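Conjunto de demonstrações simuladas Rivomow – manipulação bimanual sobre mesa
Ficha de dados e instruções de uso

Versão de 11/10/22
Responsável técnica: Rosimeire Bittencourt
Revisão das anotações: Tamunoemi Adebisi
Instituição mantenedora: Laboratório Plandisden

1. Finalidade

O conjunto Rivomow reúne demonstrações de tarefas domésticas executadas em ambiente simulado por um robô de dois braços com mãos de vários dedos. Destina-se ao treinamento e à avaliação de políticas de controle por imitação. Não foi preparado para navegação, reconhecimento de pessoas ou estimativa de propriedades físicas de alimentos.

2. Composição

A versão atual contém 378 episódios, dos quais 300 compõem a partição de treinamento. Os demais ficam reservados à avaliação e não devem ser usados para ajuste de hiperparâmetros. As tarefas estão distribuídas em 27 instruções, redigidas em português e traduzidas para o inglês por um segundo anotador.

Cada episódio inclui:
– sequência de imagens renderizadas em vista superior;
– posições articulares dos dois braços e das mãos;
– comandos enviados pelo operador, com marca de tempo;
– instrução em linguagem natural;
– indicador de sucesso, parcial ou falha.

3. Procedimento de coleta

Os episódios foram gravados por teleoperação. Antes de cada sessão, o simulador sorteia a disposição dos objetos, a textura da mesa e do piso e a iluminação. O operador recebe a instrução por escrito e inicia o movimento após a confirmação do sistema. Episódios interrompidos por perda de sinal foram descartados; os encerrados por erro de manipulação foram mantidos e rotulados como falha.

As cenas combinam utensílios, recipientes, alimentos e móveis de pequeno porte. Parte dos objetos presentes não tem relação com a instrução e serve como distração visual. A oclusão de alimentos e utensílios pelas próprias mãos do robô é frequente e foi preservada.

4. Organização dos arquivos

Os episódios estão agrupados por instrução, em pastas numeradas. O arquivo LEIAME, na raiz, descreve as unidades: ângulos em radianos, distâncias em metros, tempo em segundos. As imagens conservam as faixas pretas produzidas na exportação. Recomenda-se removê-las no pré-processamento, de modo idêntico nas duas partições.

5. Anotação e controle de qualidade

O indicador de sucesso foi atribuído pelo operador e conferido por um revisor que não participou da gravação. Nas divergências, prevaleceu a decisão de Tamunoemi Adebisi, registrada no campo de observações. Objetos de identificação duvidosa na imagem receberam o nome constante do catálogo do simulador, denominado Quintana.

6. Limitações conhecidas

– A física de contato é simplificada, sobretudo em objetos deformáveis.
– Todos os operadores são destros, o que pode favorecer o uso do braço direito.
– Três instruções do grupo de bandejas têm redação quase idêntica e deverão ser unificadas.
– Não há dados de força ou de tato.

7. Acesso e citação

O uso é permitido para pesquisa sem fins comerciais, mediante solicitação à equipe do projeto. Trabalhos derivados devem citar o nome do conjunto e a versão utilizada. O código de leitura é distribuído separadamente, no pacote Hadden. A próxima revisão está prevista para dezembro e corrigirá marcas de tempo duplicadas em parte dos episódios de avaliação.
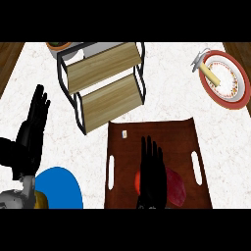 Por que os episódios com falha permanecem no conjunto?

Os episódios com falha permitem treinar classificadores de sucesso e estudar estratégias de recuperação. Para o treinamento por imitação direta, recomenda-se filtrá-los pelo indicador correspondente.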